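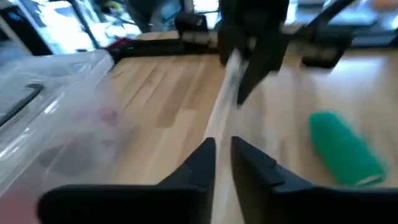 The Pluvent Table Finish is a hardwax oil sold for indoor wood surfaces that see daily use. This review was prepared for building managers responsible for shared work tables, and it covers application, drying, resistance to stains and the cost of upkeep. The product was tested on tabletops of the butcher-block kind, in which strips of wood are joined side by side. Blond and tan strips next to one another, as on the table shown, are a demanding surface for any finish, and a smooth top of this type will also give soft reflections under an overhead light, so uneven work is easy to notice. Managers should judge a finish under the lighting in which the table will be used.

Contents and first impressions

The finish is supplied in a metal can with a screw lid. The lid closes firmly and did not stick after storage, a fault that was noted in our earlier review of the Jullo oil. The printed directions are short and complete. They call for two thin coats, and our results support that advice. A third coat was tried on one table and left a slightly tacky surface that had to be rubbed back.

No applicator is included. A white nylon pad gave the best results. Lint-free cloth was acceptable, though it used more product. Foam rollers left small bubbles in the finish and are not recommended.

Preparation

Each table was cleaned, allowed to dry overnight and sanded along the direction of the strips. The directions specify a final sanding with 80 grit for floors and a finer grade for furniture. This distinction appears only on the back label in small type, and a reader in a hurry could miss it. One of our tables was sanded to the floor grade by mistake, and the scratches were plainly visible once the oil went on. The maker should move this note to the front.

Application and drying

The oil spreads easily and has a mild smell. It should be left on the surface for 15 minutes, after which the excess must be wiped away completely. Tables could be touched the same evening and returned to light use the next morning. Full hardness takes longer. The directions advise keeping water off the surface during the first week, and departments with busy rooms will need to plan for this.

Color change was modest. Pale wood became a little warmer in tone, and darker strips deepened more than light ones. Readers who wish to keep a very pale surface may prefer the Vesano clear finish, which altered the color less but took two days to dry in our workroom.

Resistance to stains

Coffee, tea, cooking oil and washable ink were left on the cured surface for one hour. All except the ink wiped away with a damp cloth. The ink left a faint gray mark that was removed with light sanding and a dab of fresh oil. A hot mug left a dull ring, which faded over several days but did not fully disappear. Coasters remain advisable.

Cost and upkeep

Our trial covered 243 square feet of tabletop. Material costs were higher than for the Haddad varnish at the time of purchase in March. The varnish, however, had to be stripped from the entire top when one corner became worn, while the Pluvent finish could be repaired in small areas with no visible edge. Over several years of use, this is likely to favor the oil.

Used cloths and pads must be laid flat to dry outdoors or soaked in water before disposal, as oil-soaked cloth can heat up and catch fire.

Recommendation

Recommended for shared work tables and meeting rooms. Not recommended for surfaces next to sinks.

Last updated: March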